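Saturday, June 29, 2024. In the lab, windows open, long thread incoming. Hand comparison day on the humanoid. Plaltex hand vs the Nesura one, plus the new controller build from Carbone that everybody keeps asking me about.

Short version for people who won't scroll: controller is a real improvement, hands are closer than I expected, wrist mounting is still a pain.

Setup. Same robot, same desk, same drink bottles. Standing the whole time, legs active, tether on. I know a lot of hand tests get done with the arm bolted to a bench. Did that in April. Numbers were lovely and told me almost nothing about what happens when the hips are moving too.

Tally so far is 133 tries across both hands. Spreadsheet is ugly, will clean it up before I share.

Plaltex first. Five fingers, quick to close, light. Likes round things. Hates anything thin. The thumb comes in late if you send the close command in one go, so I split it, thumb first, wait, then the rest. Fixed most of the fumbles.

Nesura is slower but you get much nicer current readings off each finger. You can see the contact in the log. With the Plaltex I'm mostly guessing from position error, whcih is fine until the bottle is squishy.

And PET bottles are squishy. Full one, fine. Half full with the cap loose, good luck.

Reach and grasp on the desk:
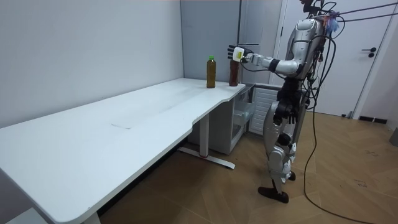
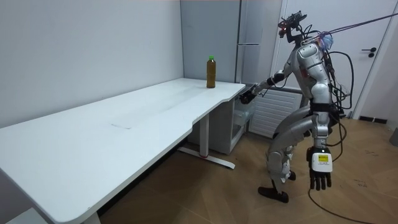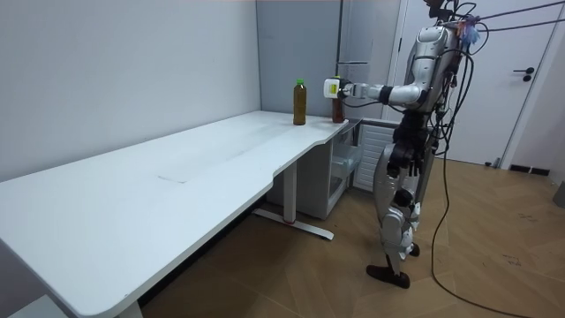
Ok controller. Old one ran arm and balance as two separate things that sort of politely ignored each other. Arm goes out, body leans to make up for it, hand ends up short. Every time. I'd been adding a fudge offset to the target like an animal.

Carbone build solves them together. Took the fudge offset out completely before lunch. Haven't put it back.

Cost is the config file. 700 lines. Six of them matter for what I'm doing and they are not next to each other.

If you're on the same build: turn the wrist velocity limit down before your first run. Default is way too brave. Ask me how I know.

Araceli Vallejo asked why not just go to a two-finger parallel gripper for bottles and be done. Fair question. For bottles only, yes, do that, go home early. But next on the list is door handles and a spray trigger, and I don't want to swap hardware between every task.

Camera notes. Head camera loses the target right when you need it, the forearm gets in the way on the last bit of the reach. Tried a higher approach, helps some. Tried coming in from the side, helps more but then the neighbor bottle is in the danger zone.

Reron sells a little wrist camera that would probably sort this out. Quote came back at $2,338 with the bracket. The bracket! Thinking about it.

Also clear plastic is still terrible for depth. Brown bottle gives a decent blob, the clear one with tea-colored liquid gives you a cap floating over a hole. I've been fitting to the cap and guessing down from there. Works ok on the green caps, wouldn't trust it on anything else.

Nayeli Chambi has a nicer trick, she takes the outline from color and only uses depth for the desk plane. Going to steal that on Monday.

Swap time between hands, for those who asked: too long. Four screws, one connector, then recalibrate the wrist zero becuase it never comes back quite the same. If anyone has a quick-change plate that doesn't add a mile of length to the forearm please send it my way.

Where I've landed for now: Nesura for anything soft or half empty, Plaltex for speed. If I could only keep one it'd be the Nesura, and I'd complain about how slow it is every day.

Caveat, one robot, one desk, one person picking the start poses. Don't go buy a hand off this thread.

Logs later this week once I strip out the junk runs. Replies open, tell me what objects you want tried next. No eggs please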